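Chapter 7
Two Arms at One Table

Topics in this chapter
7.1 Planning the shared space
7.2 Mounting and squaring the bases
7.3 Grippers, finger pads and jaw plates
7.4 Cameras at the wrist
7.5 Cable routing
7.6 First handling trials
Review and workshop record

Before beginning this chapter, readers should have completed the single-arm build in Chapters 4 through 6 and should be able to start, home and stop one arm from the keyboard and from the stop button. Readers who skipped the section on joint limits in Chapter 5 are asked to return to it now. The procedures below assume that both arms have had their limits set and saved.

Introduction

A single arm at a table can pick up an object, carry it and put it down. It has difficulty with anything that must be held in one place while being worked on in another. Folding a garment, opening a bag and passing a part from one side of a bench to the other all call for a second hand. The builder who adds one soon learns that the work of installation does not simply double. Each arm now moves through space that the other may also want, and each must be set up with the other in mind.

The build followed in this chapter was carried out in a shared workshop in Femham. The workshop is used by members with very different interests, among them furniture repair, bookbinding and model railways, and the robot table had to fit within the house rules that apply to every bench. Dymphna Geraghty and Ksawery Malinowski began the project in November, after their first arm had been running for one season. Leokadia Michalski joined them for the wiring. Their working notes, which they kept in a single bound book beside the table, are quoted at several points in the chapter.

The members set three requirements before buying any parts. The table had to be usable by one person working alone. Every bracket had to be removable with hand tools. The complete build, apart from the arms themselves, had to be documented well enough that another member could repeat it. The third requirement took the most time, and the notes show that it was nearly dropped twice.

Planning the shared space

The first task is to decide how much of the table both arms can reach. This region is called the overlap. If it is too small, objects cannot be passed from one gripper to the other except at full stretch, where most light arms are weakest and least accurate. If it is too large, the arms will spend much of their time in each other's way.

The Femham builders drew the reach of each arm on brown paper at full scale, cut out the two shapes and moved them about on the tabletop until they were satisfied. They settled on an overlap roughly 300 millimeters wide. The paper shapes were then taped down and the positions of the bases marked through them. This method needs no software and can be recommended to any builder who has room to spread the paper flat.

Height should be planned at the same time. Two wrists that clear one another easily near the tabletop may meet when both are raised, and a camera fitted to the wrist adds to the space that must be kept free. Builders should measure each wrist with its camera, brackets and cable attached. In the Femham build the first set of measurements was taken from the bare arm and had to be repeated.

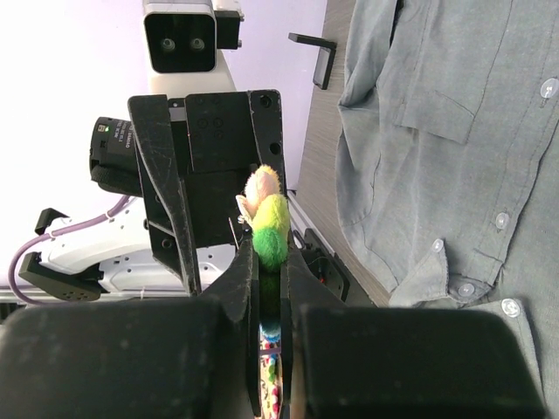 Once the overlap has been fixed, the builder should choose a small group of objects for trials and keep to it. The group should include at least one soft object that cannot be damaged by a poor grip, one garment or other piece of cloth, and one rigid object with flat sides. Soft objects are forgiving of errors in position, and they show plainly when the jaws have closed too far. Cloth is less forgiving. A shirt may be picked up by a single layer or by several, and the difference is often hard to judge from above.

Objects used for trials should be kept in a box of their own and returned to it at the end of each session. Results recorded with one shirt do not carry over to another of heavier weave.

Setting the speed of the first trials

All trials in this chapter begin at 20 percent of the speed used for ordinary work. The limit is entered in the settings for each arm separately. A limit placed on one arm has no effect on the other, and both values should be read back from the screen before the motors are switched on. At this speed a person standing at the table has time to see an unwanted motion and press the stop button.

The speed may be raised to 50 percent when the full sequence of motions in Section 7.6 has been completed without a stop. It should be returned to the lower value whenever a bracket has been moved, a finger pad replaced or a camera taken off and refitted. The Femham notes record one occasion on which this was not done. A pad had been changed late in the evening, the earlier settings were kept, and the left gripper closed on the edge of a bracket. The damage was limited to the pad. The entry, in Geraghty's hand, reads: "New pad sits further forward than the old one. Measure first. Slow speed after every change, including small ones."

The question of responsibility

In a shared workshop it must be clear at all times who is in charge of the table. The rule adopted at Femham is that the person nearest the stop button has control, and that no one else may reach over the tabletop while the motors are on. The name of the person in control is written at the head of each page in the workshop record. When control passes to someone else, both arms are stopped and a new line is begun.

Home builders working alone may think such a rule unnecessary. Wiesława Olszewski, whose single-arm build at home was described in Chapter 4, kept a record of the same kind and found it of use mainly in tracing faults. Her practice of noting the position of every loosened screw has been adopted in the forms at the end of this chapter.

Terms used in this chapter

Overlap: the part of the table that both arms can reach.
Handover: the passing of an object from one gripper to the other.
Jaw plate: a narrow plate that closes on the object being held.
Finger pad: the replaceable surface on the inner side of a gripper finger.
Service loop: spare cable left at a joint so that the joint can turn freely.

What the reader will need

The tools listed in Chapter 4 are sufficient for most of the work. In addition, the reader will need a steel square, a long straightedge, two clamps, masking tape and paper large enough to cover the tabletop. Cable holders should be bought in one size and fitted loosely until Section 7.5 has been completed. A bound notebook is preferred to loose sheets.

Section 7.1 begins with the bare table. Readers whose first arm is already bolted down should leave it in place and turn directly to the second procedure in that section, which explains how to mark out the overlap from a fixed base.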